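Appel à participants : des robots pour les corvées, vous y croyez ?

Wellik cherche 30 personnes. Étude rémunérée, séances en février et jusqu'à fin mars, inscription ouverte dès maintenant. Lire jusqu'au bout avant d'écrire svp, on reçoit trop de mails dont la réponse est plus bas.

Le sujet en deux mots : est-ce qu'une machine peut déjà faire une partie du travail à la maison ou en magasin. Ranger des courses, vider un panier, remettre un rayon en ordre, trier ce qui traîne sur une table. Pas dans dix ans, maintenant. Nous avons notre idée, elle est plutôt prudente. On veut la vôtre, et surtout vos yeux et vos mains.

Qui on cherche

Des gens qui font ces tâches pour de vrai. Employés de rayon, aides à domicile, parents, personnel d'hôtel, étudiants en coloc, retraités. Pas besoin de savoir coder. Pas besoin d'aimer les robots non plus, les sceptiques sont les bienvenus, on en manque. 18 ans minimum, français courant à l'oral, pouvoir rester assis ou debout une heure. Gauchers très recherchés !!

On ne prend pas : salariés de Wellik et de Beltine, leurs conjoints, et les personnes déjà passées dans l'étude Suvarna l'an dernier (désolés, c'est le protocole).

Ce que vous ferez

Vous venez à l'atelier Bosemberg, rez-de-chaussée, entrée par la cour. 4 séances par personne, étalées sur 6 semaines maximum, à vous de choisir les créneaux. À chaque séance vous faites d'abord la tâche vous-même, à votre rythme. Ensuite vous regardez la machine essayer la même. Puis vous notez. Est-ce que c'est fait, est-ce que c'est bien fait, est-ce que vous auriez repassé derrière. Cette dernière question nous intéresse plus que les deux autres.

À la dernière séance, entretien individuel. On parle de chez vous ou de votre lieu de travail : quelle corvée vous lâcheriez en premier, laquelle vous ne confieriez à personne.

Les objets sont ordinaires ou factices, petits, de formes différentes. Un fruit se prend par en dessous ou par le bout, une grappe ça n'a pas de bord net, une pince à linge c'est petit et ça se couche à plat. Pour vous, aucune difficulté, vous n'y pensez même pas. Pour une main mécanique chaque objet est un problème à part, et passer de l'un à l'autre sans qu'on touche aux réglages en est encore un autre. D'où le choix de rester sur des tables simples pour l'instant, on n'attaque pas la vaisselle ni les draps.

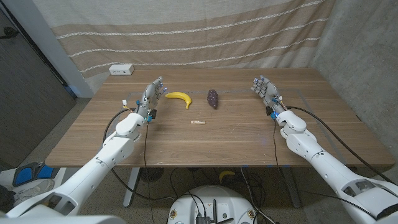

Rekha Fernandes trouve qu'on vend du rêve à bon compte : trois objets sur une table, dit-elle, ça n'a rien à voir avec une cuisine un lundi matin, et tant que la machine ne sait pas quoi faire d'un torchon roulé en boule il ne faudrait pas parler de corvées du tout. Elle ajoute qu'elle viendra quand même, pour voir.

Elle a raison sur le torchon. Le linge reste le gros morceau, tout ce qui est mou en fait. C'est écrit dans le protocole, on ne le cache pas. Mais entre rien et une cuisine entière il y a du travail utile, notamment en magasin : le produit abandonné au mauvais endroit, le bac à vider, la table de démo à remettre d'équerre dix fois par jour. C'est là dessus qu'on a besoin d'avis de gens du métier et pas seulement d'ingénieurs qui regardent leurs propres courbes.

Indemnité

400 euros pour les quatre séances complètes, virement sous un mois. Si vous arrêtez avant la fin, payé au prorata, sans discussion. Transports en commun remboursés sur justificatif. Pas de parking.

Sécurité

Vous n'êtes jamais à portée des bras pendant qu'ils bougent. Un opérateur est présent tout le long avec l'arrêt d'urgence. Cheveux longs attachés, pas d'écharpe, chaussures fermées. Atelier en sol dur et pas très chauffé, prevoir un pull.

Données

Vos gestes sont filmés pendant la première partie, cadrage mains et table. Le visage n'est pas enregistré. L'entretien est enregistré en audio seulement, transcrit puis effacé. Vous pouvez demander le retrait de vos données à tout moment, un mail suffit.

Pour s'inscrire

Écrire à l'équipe par le formulaire de contact du site, objet « corvées ». Indiquer : prénom, âge, métier ou activité, main dominante, vos disponibilités (matin, après-midi, soir), et la tâche que vous détestez le plus. Une ligne suffit. Pas de CV, pas de lettre de motivation, on ne les ouvrira pas.

Réponse sous une semaine. Si on ne vous a rien dit passé ce délai relancez nous, ça veut dire que le message s'est perdu. Liste d'attente possible une fois les places prises, et il y a toujours des désistements.

Créneaux du soir : il en reste peu, le préciser en premier si c'est votre seule possibilité. Le samedi matin est ouvert aussi, mais sans l'entretien, qui se fera en semaine ou par telephone.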